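Plarent Shared Workroom
Hand-held gripper sessions: floor and equipment check, with comments

Checked by: Rangi Ruddock
Read over by: Hemi Baxter
Date: 2026-10-27
Checklist version: September, with the Ashby wording for section 2

Before I get into the items, thank you to everybody who put up with me wandering about with a clipboard while you were trying to get on with the cloth tasks. I've marked each line OK, Fix or Watch, and I've rambled a bit under some of them, as Hemi will tell you I always do.

1. Floor and walkways

1.1 Floor tape down flat, no lifted corners: OK
1.2 Rolling chairs pushed in when not part of the task: Watch
Comment: Chairs with wheels do drift, and you don't notice until you step back into one with both hands full. Please take a quick look behind you before each run. If a chair is part of the task, turn it the way you want it first and then leave it be.
1.3 Walkway to the door open: OK
1.4 Bystanders know a session is going on: OK
Comment: People are welcome to stop and chat in the room, of course they are! Just call out "starting" in a voice that carries.

2. Hand-held grippers

2.1 Housing free of cracks and sharp edges: OK
2.2 Jaws open and close fully with nothing in them: OK
2.3 Cloth kept clear of vents and moving parts: Watch

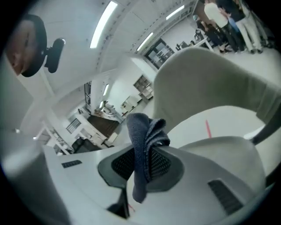 The rule in the Ashby wording is "no loose fabric within reach of the linkage," and I think it's a good rule, but it was plainly written by somebody thinking of boxes and cups. With soft goods you can't always manage it. What I'd ask instead is that you pick up the cloth near its middle, let the ends settle, and open the jaws right away if anything starts to pull. Don't tug. Put the gripper down and free the cloth by hand.
2.4 Camera lenses wiped: OK
2.5 Unit 822 wrist strap stitching: Fix
Comment: A few threads have come loose near the buckle. I've put a tag on it and it stays in the drawer until Vandness sends the new strap.

3. Clothing and the person

3.1 Sleeves snug at the wrist, or folded back: Watch
3.2 Lanyards and long necklaces off: OK
3.3 Break taken after 20 minutes of steady holding: Fix
Comment: I know, I know, the run is going well and you'd like to finish it. Arms get tired all the same, and a tired wrist is when things get dropped. Set the timer on the shelf, please, and listen to it.

4. Cables and markers

4.1 Marker faces clean and firmly attached: OK
4.2 Cables long enough for the full reach: OK
4.3 Cables clear of laps, knees and chair wheels: Watch

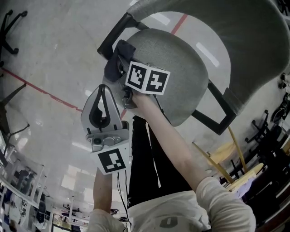 Seated work is where I'd like us to slow down a little. Run the cable on the side away from whatever you're reaching for, and check it again whenever you shift your seat. Cilberg clips are in the top drawer and they hold nicely on a belt or a pocket.
4.4 Spare cables coiled and hung up: OK

To be done before the next check: 2.5 (Rangi), 3.3 (everyone, with Hemi nagging).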